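News > Losia Road > Swimming and Towels

Towel folding mornings are back at the Losia Road baths

If you've used the pool at Losia Road any time this spring you'll know the towel situation had got a bit daft. They were coming back from the laundry in great knotted heaps, and whoever was on the desk had to shake one out for you while the queue went out of the door. Well, the folding mornings have started up again, in the long room upstairs, and I went along on Sunday to see how they were getting on (and, yes, I ended up joining in).
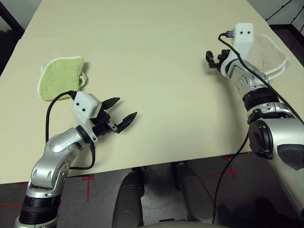 Page last changed: July

The towels are the green ones, for anyone who hasn't been since the old stripy lot were retired. They came from Ulex, the linen people on the Skako estate, and we've got 1643 of them on the books as of this month. Of those, 1510 are in proper use and the rest are either away being mended or have gone home in somebody's swimming bag. If that's you, just drop it back at the desk, no one will say a word!

I rather like the green. It's a soft light green with a white trim, thick enough to dry a wriggling toddler, and it doesn't show the marks the way the white ones at Lencho always did. The trim is a bit of a nuisance, though. It frays, and then a bit of it works loose and sticks out however carefully you've tucked everything in. Eyerusalem Admasu, who set up the mornings and has folded more towels than the rest of us put together, reckons the trick is to start with the frayed edge on the inside. I tried it her way and then I tried it my way, and hers was better, which was annoying.

Her method, if you want to have a go at home, goes like this. Lay the towel out flat and smooth it with your forearm, not your fingertips. Long sides together, then short sides together, then once more. Don't press down on the last fold or it springs open again the minute you let go. She's got a thing about corners too, but I'll let her explain that one herself when you come, as I'd only get it wrong.

The big pale table is a huge help. Last year we did all this on the benches in the family changing room, with people stepping over us in their flip-flops, and half the towels had to go straight back in the wash. Now there's a nice smooth top with room to spread a bath towel right out, and you can stand up straight while you do it. My back was very grateful! I'd still like a couple of stools for anyone who'd sooner sit down, and I've asked the office about that (twice, if they're reading).

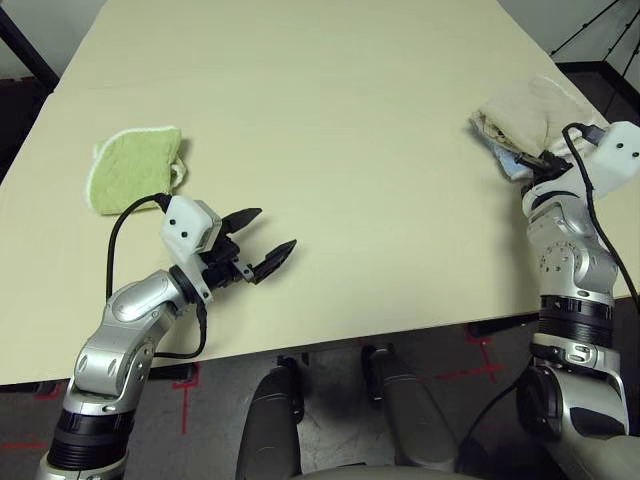 We did have a bit of a debate over whether a slightly crumpled towel counts as folded. I'm firmly in the camp that says it does, as long as it stacks. Eyerusalem isn't, and quite a few of mine got quietly unfolded and done again when she thought I'd gone to put the kettle on. The desk staff have come down on her side, I'm afraid. The shelves behind them are narrow, and if the fold's bulky at one end the whole pile leans over and goes down the back.

The small towels, the hand-sized ones that go in the steam room, will be done separately from now on. They kept getting mixed in with the big ones and then people at the desk were handed something the size of a tea towel to dry themselves with after forty lengths. There was a complaint. There were 2 complaints, in fact, both from the same lady, and I think she had a point.

So, the practical bits. The room opens at half past nine and we go on until the towels run out or we do. You come in by the side door next to the bike racks and go straight up the stairs. There's no need to book and you don't have to stay for the whole thing. Tea is provided, biscuits depend on who's been to the shop. If you swim first, please dry your hair before you come up, as we had drips on the clean pile last time and it all had to go round again.

The lift is still out, which I know rules a few people out. If you'd like to help but can't do the stairs, leave your name at the desk and someone will bring a bag down to the café for you.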